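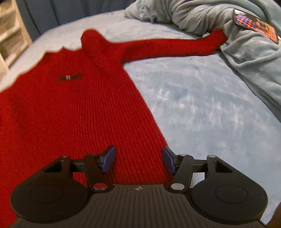 Stinden Adds Freshwater Mussel Surveys to Its River Monitoring Services

ELLSTEAD, January. Stinden, an environmental consultancy working on rivers and reservoirs, has opened a freshwater mussel survey service for dam operators, road agencies and water utilities. The service is run from the company's Ellstead office and is available for the coming field season.

The work covers timed searches by wading crews, dive surveys in deeper water, and relocation of mussel beds ahead of construction. Crews also collect water samples for environmental DNA testing, which can pick up species that are hard to find by hand in silty stretches.

Stinden tested its methods last summer on the Riquelme River, where a bridge replacement is planned. Crews searched 14 sites and recorded 1,481 live mussels from five species. Two of the species had not been reported in that part of the river before.

"Mussels get left until late in the permit process, and then the project waits on them," said Geetha Rajan, who leads the company's aquatic ecology group. "We would like to be in the water a season earlier."

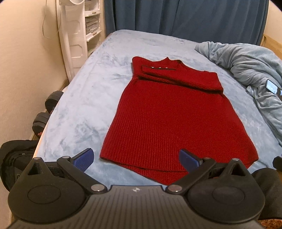
Survey records are entered on site using Prondus, the company's own field data system. Each mussel is measured, assigned to a species and logged against its search cell before being returned to the riverbed. Clients receive maps and raw counts along with the written report.

Wenceslao Ledesma, field operations manager, said dive crews will work in teams of four, with one person staying on the bank at all times. Surveys depend on water level and clarity, and dates may move after heavy rain.

Bookings for spring and summer work are open now. Clients with existing fish or water quality contracts can add mussel surveys to those agreements.

Media contact: Stinden Communications, Ellstead office

Shares: 14
Comments: 2

Related news
Fish passage monitoring: what changes this season
Prondus update adds offline maps
Sediment sampling results from the lower Riquelme
Stinden is hiring seasonal field technicians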